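Training new councillors: spring progress report to the Drosby Fund

Print this page | E-mail this to a friend

Filed under: Grant reports, Local democracy, Councillor support

Hello all, and sorry this is landing on a Friday teatime (again!). I promised you an update before the end of April, so I'm just about keeping my word.

When you gave us the grant, the plan was to get hold of people newly elected to Grorness council and give them a proper start, before the habits set in. We had 30 places. We've filled every one, counting the parish councillors we let in after Mawar Oei pointed out that they sign off budgets too and get even less help than the district lot. She was right, and they've been some of the keenest people in the room.
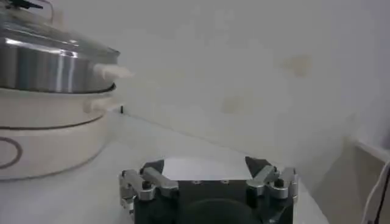 What we've done so far

The money sessions came first. I'd thought people would want to talk about planning rows, but what they were scared of was the budget book, so we swapped things about and spent two whole evenings on reserves, precepts and what you can and can't do halfway through a year. One councillor told me she'd voted on a budget last time without knowing what "earmarked" meant. She does now, and she's already asked an awkward question in finance scrutiny!

After that we did casework: how to log it, when to pass it on, and what to say to a resident when the answer is no. Tseng, who designed our casework tracker, has got it working on phones, and 18 members are using it every week. The rest are sticking with paper notebooks and I've stopped nagging them.

Manifesto promises were the tricky bit. I asked everyone to bring their election leaflet and mark what the council really has the power to do. Quite a lot of it belonged to the county, or to the bus company,

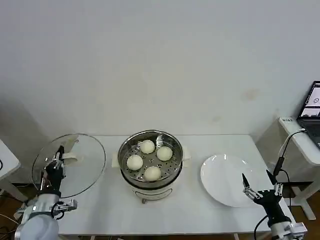
and there was some wincing round the table, but it's led to the best work of the lot. Each ward now has a one-page plan with dates on it, and most have agreed to put it on their ward web page so that people can hold them to it.

What's gone less well

Mentoring. We wanted every newcomer paired with a longer-serving member, and we've only managed 20 pairs. Two of the groups won't share mentors across party lines, and I haven't found a way round that yet. I'm seeing both group leaders next week.

The Suvo hall booking also went up in price, so room hire is over budget. I've covered it from the printing line, where we've spent next to nothing.
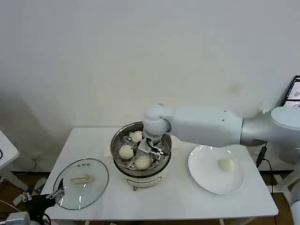
Steamed buns in the steamer basket.

Still to come

There are sessions left on standards and on chairing a meeting, then the feedback survey, which I'll send you in full, grumbles included. I'd also like to talk about moving the leftover print money into mentoring travel, if you're happy with that. Could you let me know before I book the next hall dates?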